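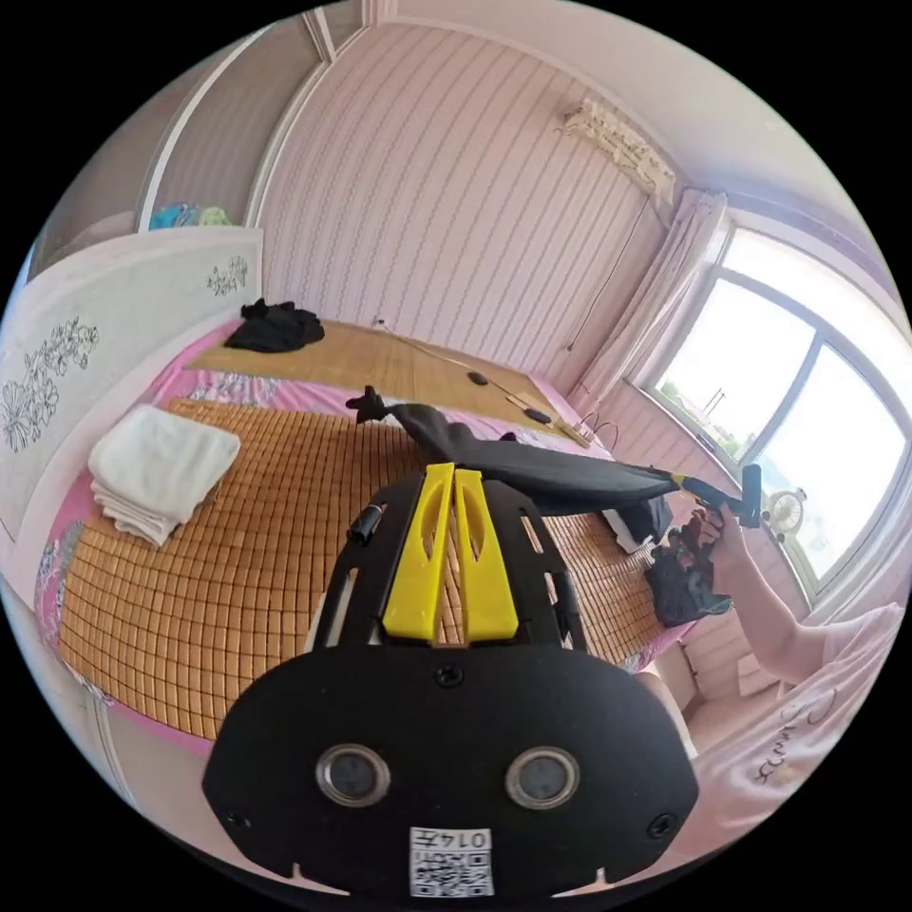 When can you see inside the Calado bedding works at Larden?

On the February open day, which falls on a Sunday, and at no other time of the year unless you are a trade buyer. Entry is $6 for adults, kids get in free, and you pay at the gate. Tours leave from the old dispatch dock when there are enough people waiting.

We drove up in the morning and were parked before nine. The works is at the far end of Station Street, past the silos, and the signs only start once you are over the railway line. Parking is in the paddock opposite. It was dry when we were there and no trouble in a small car. The sheds are brick with sawtooth roofs and from the road they look shut.

Calado makes sheets, cotton blankets, pillow covers and mattress ticking. Most of it goes to motels, caravan parks and hospitals, so you have probably slept in it without knowing. They also have a summer bedding range, part made and part brought in, and that was the main reason I wanted to go. Our bedroom faces west and we have tried most things.

The tour

Our guide was Horácio Rebelo. He has been at the works since he left school and he talks loudly, which you need. Everyone gets foam earplugs and a hi-vis vest. Closed shoes are compulsory and they do check. A woman in front of us was sent back to her car for sneakers.

The first stop is the yarn store. Cotton comes in already spun, on cones, and sits there for a few days before it is used so it can take up some moisture from the air. Dry yarn snaps on the loom. The store is kept humid all year round with a misting line along the roof beams, and after the heat in the yard it felt like walking into a bathroom. Horácio let the kids pull a length of dry yarn and then a length of the conditioned stuff. The dry one broke straight away.

Next is warping, where the long threads are wound side by side onto a beam before they go to the loom. The beam for a standard single sheet carries 2848 threads. I asked him to repeat the number and he pointed to it on the job card. If one is missing you get a line down the whole length of the cloth, and all of it has to be sold as seconds. They had a creel threaded up but it was standing still for the open day, so you could get close and see how each thread comes off its own cone through a little ceramic eye.

Then the weaving shed. They run a handful of the looms for visitors, at full speed, and even with the earplugs in it is a hard noise. You stay behind a yellow line. Aníbal Figueiredo was on the looms and he stopped one, broke a thread with a pair of scissors, tied it back in and restarted it. It took him less time than it has taken me to type this. He does the mechanical repairs as well, and he had a tray of worn parts on a bench that people were allowed to pick up. I would have liked longer at that bench. The group was moved on after a couple of minutes.

Washing and finishing is through a plastic strip door. You walk along a raised path and look down on the machines. The big one is a continuous washer they call the Ketum, after the firm that built it, and the cloth goes in grey-brown and stiff and comes out the other end soft. Cloth straight off the loom has starch in it and feels like a paper bag. There was a piece of each pinned up by the exit so you could feel the difference.

The last stop is the sewing room, and I thought it was the best part. It is the only quiet room in the place and it has windows down one side. Aurora Bettencourt showed us how a fitted sheet corner is made. The square is cut out, the two raw edges are sewn together, and the elastic goes on last, stretched by hand as it feeds under the foot. She said the most common complaint is elastic that has gone slack, and the usual cause is a hot dryer. Her advice was to line-dry fitted sheets or take them out while they are still damp. She also said to buy by mattress depth and to measure with the topper on. We have been buying the wrong size for years.

Summer bedding

The summer range was set up in the old canteen as a display you could touch. A board at the door explained how each material behaves in the heat, and there was a talk at 11 which repeated the board and took questions. 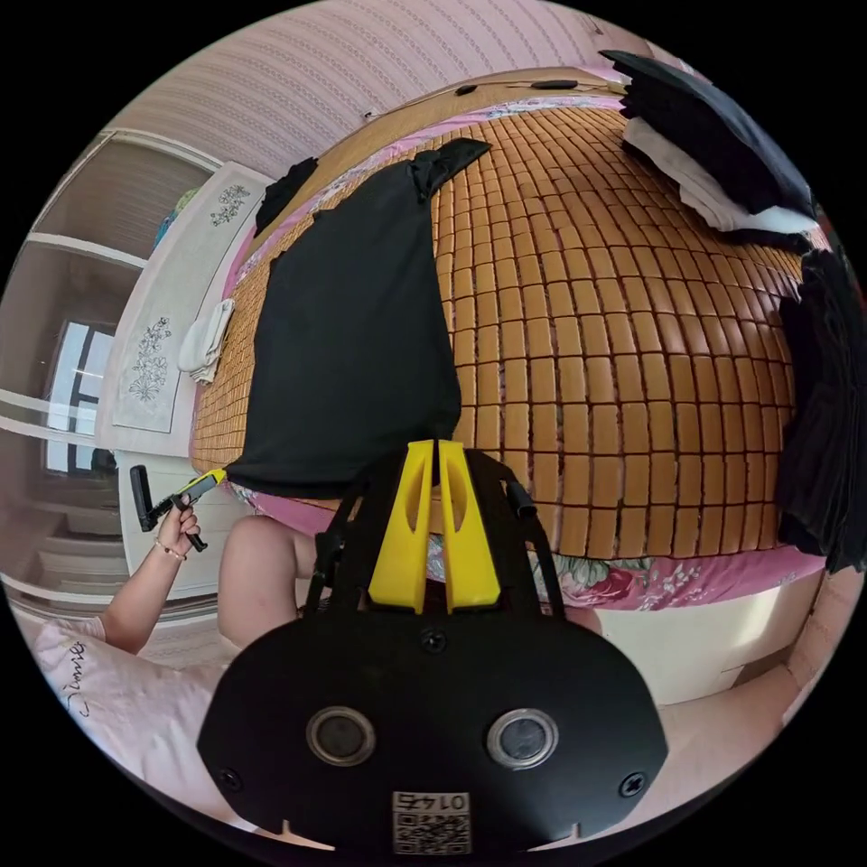
Summer sleeping mat made of small bamboo tiles.

The talk was given by Belmiro Morais, who runs the buying side. He was straightforward about what is made at Larden and what isn't. The sheets and cotton blankets are theirs. The linen is woven overseas and sewn at Larden. The bamboo and grass mats come in finished, and Calado only checks them and puts them in a bag.

What I wrote down from the talk:

Plain weave cotton feels cooler than sateen in the same weight. Sateen has a smoother face and sits closer to the skin.

A high thread count is no help in summer. He said that for hot nights he would never go above 400 and is happy to sleep on a lot less. The tighter the cloth, the less air gets through it.

Linen takes up sweat well and dries quickly. It is scratchy for the first few washes. Don't use fabric softener on it.

Bamboo mats go directly under you, with no sheet on top, or you lose the benefit. The small tiles feel cool to lie on and they don't hold much warmth. Some people find them too hard. Wipe them down with a damp cloth and dry them in the shade, flat or hanging. Full sun makes the tiles brittle and can fade them.

Bamboo sheets are a different thing altogether. They are a fabric made from bamboo pulp and have nothing in common with the mats except the plant. He gets asked about this every year.

A mattress protector with a plastic backing will undo anything you put on top of it. If you need one, look for a breathable backing and put a cotton underblanket over it.

Somebody asked whether the mats pull hair. Belmiro said the cheaper ones can, where the cord runs between the tiles, and to use a pillow with an ordinary cotton cover. Another man asked about shift workers who sleep in the middle of the day. The answer there was mainly to do with curtains, and he said he didn't sell curtains.

I lay down on one of the mats. It was firm, and cooler than I had expected in a room with no air conditioning. You could feel the edges of the tiles through a T-shirt but it wasn't uncomfortable. Bastien, who had come along for the drive, tried the same one and got up again almost at once. He bought a cotton blanket.

The seconds shop

The seconds shop is in the dispatch shed and only takes cards. Most people seemed to have come for this and had skipped the tour. Flat sheets were in bins by size, with the fault marked by a bit of red thread so you could find it. On ours the fault is a thick thread near the hem that you would never notice. Pillow covers were sold in bundles of 4. Ticking was sold by the kilo off the roll ends, and there was a queue for it – upholsterers, from the sound of it, and people who make cushions for boats.

Get to the shop early if you want queen size. By lunchtime the queen bins were down to a few odd colours, while there were still plenty of singles and kings. There is no trying things out and no returns. Bring your own bags.

The mats were not seconds and were only a little under the normal price. We got one for the double in the spare room. It rolled up and fitted across the back seat with one end on the parcel shelf.

Food and getting around

Vastorico had a van in the yard doing coffee, sausage rolls and a decent egg and bacon roll. The coffee queue was long between tours. There are tables under the peppercorn trees and a tap for filling bottles. The toilets are in the office block, up a ramp, and were clean.

The tour is mostly level but there are steps up to the path in the washing section. Anyone who can't do steps is taken around the outside and meets the group in the sewing room, so they miss the washer. Prams have to be left at the dock. Dogs aren't allowed in the sheds and there was nowhere shady to tie one up.

It is hot inside. The weaving shed has fans but they only move the same air about. Take the first tour if you can. The later group we passed on the way out looked a good deal worse off than we had been, and one of the dads was sitting down outside with a wet hanky on his neck.

You can take pictures everywhere except in the warping section, where there is a customer's pattern on the wall.

The train does stop at Larden, but on a Sunday the first one gets in after the morning talk and it is a long, unshaded walk from the platform. We would drive again. On the way back we stopped at the bakery on the main street, which shuts at two. They had sold out of everything but finger buns, so we had those in the car.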